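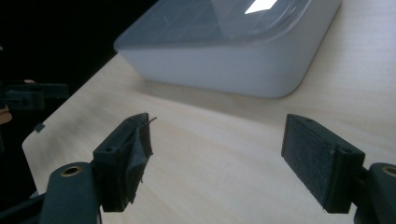
Inicio Diario Archivo Lecturas Contacto

Buscar en el diario Buscar

Diario > Kerkberg > Cuaderno de invierno

Miércoles, 21 de diciembre

Mañana

He llegado a Kerkberg de mal humor y con la muñeca derecha cargada. Imke Kuhlmann ya tenía la mesa despejada y la lista de la jornada pegada en la puerta: recipiente de plástico con tapa, acercarse, coger, desplazar, soltar. Lo mismo de ayer con otra numeración. Le he preguntado si alguien había mirado las tomas de ayer antes de pedirnos más y me ha contestado que las están subiendo. Las llevan subiendo desde noviembre.

Apunto esto porque dentro de unos meses habrá una presentación con música y alguien dirá que el sistema «aprendió solo». Quiero tener por escrito quién abría y cerraba la pinza.

La pinza de mano pesa poco cuando la coges y bastante cuando llevas una hora con ella. Hay que mantenerla inclinada, con los dos dedos abiertos y apuntando hacia el objeto, y entrar despacio. Despacio quiere decir a la velocidad que pone en la hoja, que es una velocidad a la que ninguna persona ha cogido jamás un recipiente de una mesa. Si vas más rápido, la toma se marca como mala. Si vas a esa velocidad, te tiembla la mano, y el temblor se guarda como si formara parte de la tarea. Se lo dije a Benedikt Kröger la semana pasada y me explicó que luego se suaviza. ¿Quién lo suaviza? Un filtro. ¿Y el filtro cómo distingue un temblor de una corrección mía a propósito? Se puso a buscar un cable.

Lo que más me molesta hoy es la cinta. Un dedo lleva cinta gris en la cara interior, arrugada y medio despegada, con un hilo suelto en la punta. El otro lleva una espuma negra que en el borde ya se deshilacha. Son dos superficies distintas y no agarran igual, cualquiera que tenga la pinza en la mano lo nota: por el lado de la cinta la pared del recipiente resbala, y una acaba compensando con un giro pequeño de la muñeca. Ese giro va a parar a los datos. Se supone que la máquina debe aprender a coger un recipiente y puede que aprenda a compensar una cinta vieja que en el brazo definitivo no va a existir. He pedido cinta nueva. Imke dice que, si la cambiamos a mitad de la serie, la serie deja de ser homogénea. No he sabido qué responderle y eso me ha puesto de peor humor todavía.

Primera tanda hecha antes de las once. Han dado por buenas 13. A mí me parecía que las rechazadas estaban mejor que las aceptadas, sobre todo una en la que corregí tarde y aun así entré limpia por la esquina. Rechazada por «vacilación». Pues claro que vacilé, estaba mirando dónde ponía los dedos. Me gustaría saber qué clase de habilidad se enseña borrando todos los momentos en que alguien se lo piensa.

Con Till Eichhorn al teclado

Till ha venido a media mañana para la parte a distancia. Él maneja el brazo grande desde el ordenador de la esquina, con el mando, y yo me quedo junto a la mesa para recolocar las cosas entre intento e intento. Es un trabajo humillante para los dos, aunque Till lo lleva bien. Tiene veintitantos años y cree en esto. Me ha dicho que el año que viene ya no hará falta ninguna de estas sesiones. Le he recordado que el año pasado también lo dijo y se ha reído, con razón.

La diferencia entre enseñar con la pinza en la mano y enseñar con el mando es enorme, y en los informes de Torel aparece en una sola frase: «ambas modalidades se combinan». Con la pinza en la mano noto el borde del recipiente. Noto si la tapa cede. Con el mando no se nota nada, se ve tarde y mal, y Till se acerca a tientas, un poco a la izquierda, un poco menos, baja, para, sube. Sus tomas tienen otra lógica, otra duración, otros errores. Las juntan todas en la misma carpeta y esperan que de la mezcla salga un gesto. Si yo mezclara así dos maneras de coser, saldría un bolsillo torcido.

Le pregunté qué pasaba con la luz que se refleja en la tapa. La tapa es translúcida y según cómo te pongas aparece encima una mancha blanca muy viva. Con los ojos no es problema, mueves la cabeza y ya está. Till dice que el modelo «lo aguanta». Cuando le pedí que me enseñara un caso en que lo hubiera aguantado me dijo que estaba en el otro servidor.

Reconozco, porque esto es un diario y aquí tengo que reconocerlo, que hacia el mediodía el brazo ha hecho un intento por su cuenta, con lo aprendido hasta la semana pasada, y ha ido derecho al recipiente. Derecho de verdad, sin rodeos. Ha cerrado los dedos en un sitio razonable. Por un momento nos hemos quedado los dos callados. Después Till ha pedido otro intento y el brazo se ha parado a medio camino y ha cerrado la pinza en el aire, con mucha decisión, sobre nada. Till ha apuntado el primero como éxito. El segundo lo ha apuntado como «condición inicial fuera de rango». Yo había dejado el recipiente donde me habían dicho, por eso pregunto qué rango es ese.

Comida

Sopa de lentejas en la sala de arriba. Ida Vogler me ha contado que en Skedbridge, que es como llaman ahora al proyecto para los de fuera, van a anunciar 64 tareas. Le pregunté si eran tareas distintas. Según el documento que ella ha visto, coger el recipiente con tapa y coger el recipiente sin tapa cuentan como dos. Moverlo a la izquierda y moverlo a la derecha, también. A ese paso yo domino varios centenares de oficios.

Ida no es tan escéptica como yo. Ella trabajó años con brazos programados punto a punto, a mano, con la botonera colgada del cuello, y dice que aquello sí que era una tortura: cambiabas la mesa de sitio un dedo y había que repetir la mañana entera. En su opinión, enseñar por demostración es mejor aunque sea malo. Puede ser. Le dije que al menos con la botonera una sabía qué había metido dentro de la máquina, y si fallaba ibas al punto que fallaba y lo corregías. Con esto, cuando falla, la respuesta es siempre la misma: más demostraciones. Se encogió de hombros y me pasó el pan.

También hemos hablado del turno de enero. Quieren sesiones de cuatro horas seguidas. He dicho que no y que lo pondría por correo. (Ponerlo por correo. Con copia a Imke.)

Tarde

La segunda tanda ha sido de aproximaciones, que son lo que menos me gusta. Hay que empezar lejos, con la pinza abierta y la mesa vacía por delante de los dedos, el recipiente al fondo, y avanzar en línea recta sin cerrar. No se coge nada. Se enseña a llegar. Según Þröstur Ketilsson, que lleva la parte de los modelos y nos habla por videollamada, el principio del movimiento es donde más se equivoca el brazo, y con muchos principios buenos se arregla. Me parece sensato dicho así. Luego te pasas una hora acercándote a una caja de plástico sin tocarla y te preguntas cómo se lo vas a contar a tu madre.

Þröstur es el único que contesta a lo que se le pregunta. Le planteé lo de las dos superficies de los dedos y no me dijo que lo arreglaba un filtro. Me dijo que no lo sabía, que probablemente afectaba poco en las aproximaciones y más en los agarres, y que habría que medirlo con los dedos recién forrados y con los dedos gastados. Le pregunté si lo iban a medir. «Lo pondré en la lista», dijo. Conozco esa lista, yo misma le he aportado media página.

He intentado variar. Entrar más baja, más abierta, desde un poco más a un lado, porque si todas mis aproximaciones salen iguales la máquina aprenderá mi codo y nada más. Benedikt me ha pedido que no varíe tanto. Imke, media hora después, que varíe más. He seguido como me ha parecido.

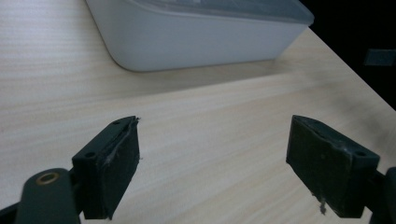

Noche, ya en casa

Me he puesto la bolsa de guisantes congelados en la muñeca y escribo con la izquierda apoyada de mala manera en el teclado.

Releo lo de la mañana y está escrito con rabia, pero no encuentro nada que quitar. Quizá añadir algo sobre el intento bueno. Lo he estado recordando en el tren. El brazo entró por la esquina, donde entro yo siempre, con la misma pausa corta antes de bajar. Till no se fijó. Yo sí, porque esa pausa es una manía mía, la hago también con las tazas. No me ha parecido inteligencia. Me ha parecido una imitación bastante fiel de una costumbre que ni siquiera es útil, y lo que me inquieta es que la hayan dado por buena sin saber de dónde venía. Si mañana ese brazo trabaja en un almacén cualquiera, se parará un instante delante de cada caja y habrá alguien que le busque una explicación técnica.

También puede que me lo haya imaginado. Una pausa es una pausa. He pedido la grabación y no cuento con recibirla antes de las fiestas.

Otra cosa: el contrato. La nueva versión que ha mandado Kröger dice que las demostraciones son «datos operativos» y que no llevan nombre. Supongo que jurídicamente les conviene. Le he escrito a Ida para ver si a ella le ha llegado igual. No quiero que pongan mi nombre en ningún sitio, la verdad, pero sí quiero que conste en alguna parte que lo hizo gente, cuánto rato y en qué condiciones, porque el día que falle preguntarán qué había en los datos y alguien tendrá que acordarse de la cinta.

Para mañana: llevar la muñequera. Preguntar otra vez por la cinta nueva, y si es que no, pedir que al menos anoten en la hoja en qué estado están los dedos. Pagar a Till el café. Mandar el correo de enero antes de que se vaya Imke, que cierra a las tres.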